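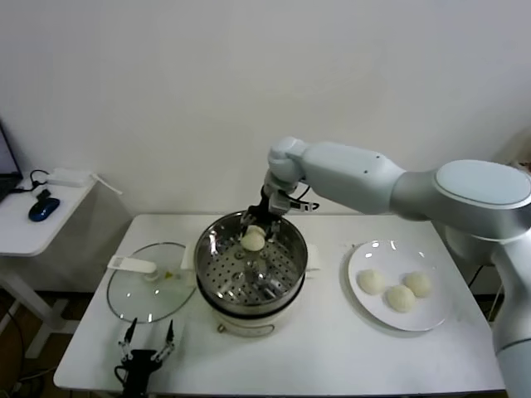
A bun at the steamer during Friday's recording at Droronex. Three more on the plate.

I have eaten a lot of steamed buns in my life and I had never once thought about how hard they are to pick up. Then I spent most of a Friday at Droronex, up on the second floor of the Blomqvist building here in Prarkport, watching a robot arm do it again and again (and again!), and now I can't stop thinking about it.

The news part first. Droronex started recording a new set of kitchen examples this month for Prasura, the learning system they've been building, and the first job on the list is loading a steamer. Four buns start out on a plate, the arm picks them up one at a time and puts them in the basket, and when all four are in, that's one example finished. They want 200 good ones before anybody lets Prasura try it on its own. As of the day I visited, March 22, 2024, they had 18.

Eighteen! I thought that sounded a little sad until I saw how it's done. A person is driving the arm the whole time. Kosmas Zervas had the controls for most of my visit, and he moves the way my aunt threads a needle, very slow and with his tongue between his teeth. Every motion he makes gets saved along with the video, and the system learns from the pair of them together. So if Kosmas drives sloppy, Prasura learns sloppy.

"I threw out my whole first morning," he told me. "I was squeezing too hard. You don't want to teach it to squeeze."

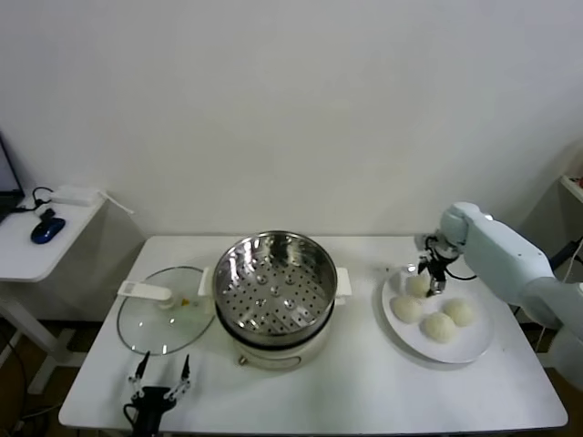

The squeezing thing is what got me. A bun has no handle and no flat side, and it's soft all the way around, so if you grab too hard you get a dent and if you grab too light it just rolls back onto the plate. And the buns like to sit close together, so half the trouble is getting two fingers around one of them without shoving its neighbor. Kosmas has a little trick where he comes in from the outside of the bunch first and works his way in. He swears he didn't plan it that way. He just noticed one afternoon that he'd been doing it for a week.

They don't always want the trick, though. Part of the recording plan is to mix things up on purpose, so the plate gets turned between examples, and the order changes, and the steamer gets nudged a bit one way or the other. I asked why they don't leave everything put and make life easier for themselves. Kosmas said they did that back in September with a different job (stacking bowls, I believe) and the system got wonderful at it, right up until somebody wiped down the table and set the bowls back a couple of inches from where they'd been. Then it reached for thin air. He still sounds a little sore about it.

I did get to try driving. Oh boy. My first bun went for a short trip across the table, my second one made it to the basket but I let go too high and it landed on its side, and by my third I'd figured out that you have to wait. Your hand stops and you think the arm is done, but you really should give it a second to settle before you open the fingers. I got that third one in pretty nicely, if you ask me, though Kosmas was kind enough to hit the delete button while I was looking out the window. My tries are not among the 18.

One other thing I liked. They keep some of the fumbles. If the driver misses a grab and then goes back and gets it right, that example stays in, so the system has seen what it looks like to recover. It only gets tossed if a bun ends up on the floor or gets squashed out of shape. I asked how many buns they go through and got a groan. They buy them at the market downstairs, and the lady at the counter apparently thinks the whole office is living on them. By midafternoon a bun that's been gripped all day has gone a bit leathery and handles differently from a fresh one, so they swap the batch out at lunch. (No, you don't eat the old ones. I asked that too.)

A good clean example with all four buns takes Kosmas somewhere between two and three minutes, and then there's the resetting, and the checking, and typing a note if anything odd happened. His best day so far is 22 attempts, and he kept fewer than half of those. There's a second driver starting next week, which ought to help, and it'll also give Prasura a different pair of hands to learn from. Kosmas is left-handed and the new driver isn't, and he's curious whether that will show up in the recordings. I'm curious too, so I made him promise to tell me.
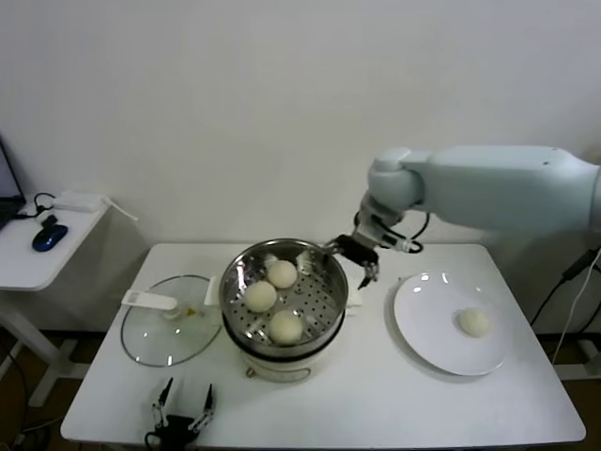
What comes after the buns

The lid is next. Once the loading examples are done they'll record a set where the glass lid goes on the steamer, and after that the two jobs get joined into one long example. Kosmas isn't looking forward to the lid. Clear things are hard for cameras to make out, and it's a wide flat piece with the handle to think about. They haven't settled on how many of those they'll need.

If you'd like to see it for yourself, Droronex is letting visitors up to the second floor while the bun recording is still going. Call ahead so there's somebody to let you in, and eat lunch before you go. I didn't, and I sat there for four hours looking at buns.

Search this site Enter keywords Go

Contact us | Copyright 2024 | Back to top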